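How a Point Spread Works

Apr 30, 2026 |
By: Huguette Brunet

If you watch sports with grown-ups, you have probably heard somebody say that a team is "favored by seven." Maybe you have seen a small number with a minus sign next to a team's name on TV. That number is called a point spread. This page explains where it comes from and what it means. You have to be an adult to bet on sports, and some places don't allow it at all, but the math is the kind you already do in school.

Two teams that don't match

Suppose the Coltgate Herons are playing the Diltstead Millers in basketball. The Herons have won nearly every game. The Millers have lost most of theirs. If you asked everyone in your class who would win, almost all of them would say the Herons.

That makes for a dull guessing game. So people who follow sports came up with a harder question. They ask how much the Herons will win by.

The point spread is one answer to that question. If the spread is 5, it means the Herons are expected to win by 5 points. It would be written like this:

Coltgate -5
Diltstead +5

The team with the minus sign is called the favorite. The team with the plus sign is called the underdog.

What the signs mean

The minus sign tells you to take points away from the favorite's final score. The plus sign tells you to add points to the underdog's final score. You only do one of these, never both. After that you compare the two scores again.

Say the Herons win the real game, 85 to 78. Take 5 away from 85 and you get 80. The Herons still have more than 78, so we say they "covered the spread."

Now say the Herons win 85 to 82. Take away 5 and you get 80 again. This time 80 is less than 82. The Herons won the game, and they get to celebrate and put it in the standings. But they did not cover the spread. A person who picked the Millers with the extra points made the right pick, even though the Millers lost.

That part confuses a lot of people the first time. It helps to remember that there are two separate questions. Who won the game? Who won after the points were added or taken away? The players only care about the first one.

What if it comes out even?

If the Herons win 85 to 80, take away 5 and both teams have 80. This is called a push. It is a tie against the spread. In most cases, people who bet get their money back and no one wins anything.

Some spreads have a half in them, such as 5 and a half. You can't score half a point in basketball, so a spread like that can never end in a push. One side always comes out ahead.

Who picks the number?

A company that takes bets is called a sportsbook. The people there who set the numbers are called oddsmakers. They look at how each team has been playing, who is hurt, which team is at home and how far the other team had to travel. Then they choose a starting number, called the opening line.

The line can move. If the Herons' best player twists an ankle at practice, the spread might drop from 5 to 3. It can also move when a lot of people bet on the same side. If nearly everyone is picking the Herons, the sportsbook may raise the number to make the Millers look like a better choice.

I asked Chrysanthi Xenos about this. She taught middle school math for years before she began writing about sports numbers. "Kids think the spread is a prediction, and partly it is," she told me. "It is also a price. Stores change prices when everybody wants the same thing."

How the company gets paid

Sportsbooks are businesses. They have to pay for offices, workers and computers, and they want money left over. They get it by paying winners a little less than they collect from losers. The extra bit the company keeps is called the vig. It is short for "vigorish," an old slang word.

It's easier to see with something other than money. Pretend you and a friend each put 11 marbles into a bowl. An older kid holds the bowl. Whoever guesses right gets 21 marbles back, and the older kid keeps one. One marble is not much. But if the two of you play every afternoon, the older kid will have a big jar of marbles by summer, and you and your friend will have fewer between you than you started with. 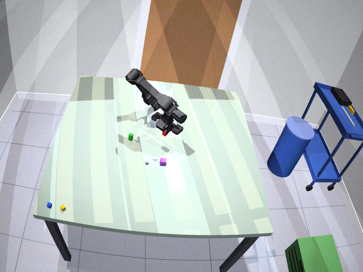 The same thing happens with real bets. A person can be right half the time and still lose money, a little at a time. To come out ahead, they have to be right more often than that, and very few people manage it for long.

Try it on paper

You can practice with spreads without betting anything. Pick a sport you like. Before the games, write down the two teams and the spread, which is often printed in the sports section or shown before the game starts. Circle the team you think will do better against the spread. After the game, do the subtraction or addition and see if you were right.

Keep a tally for the whole month of April, or any month with plenty of games. Put your right picks in one column and your wrong picks in another. Leave pushes out.

Then try the same thing by flipping a coin for each game. Heads is the favorite and tails is the underdog. Compare your column with the coin's column. Many people find the two are closer than they expected.

About people who say they always win

You might see a video or a post from someone who says they can pick nearly every game. They may want people to pay for their picks. Be careful with claims like that. Ask to see all of the picks, including the wrong ones, and ask if they were written down before the games or after. Anyone can look smart by showing only the good days. If someone online ever asks you to place a bet or send money, tell an adult you trust right away.

Words to know

Favorite — the team expected to win. It gets the minus sign.
Underdog — the team expected to lose. It gets the plus sign.
Cover — to come out ahead after the spread is used.
Push — a tie after the spread is used.
Opening line — the first number the oddsmakers put out.
Vig — the part of the money the sportsbook keeps.

Next time we will look at the over/under, where you add both teams' scores together and it doesn't matter who wins.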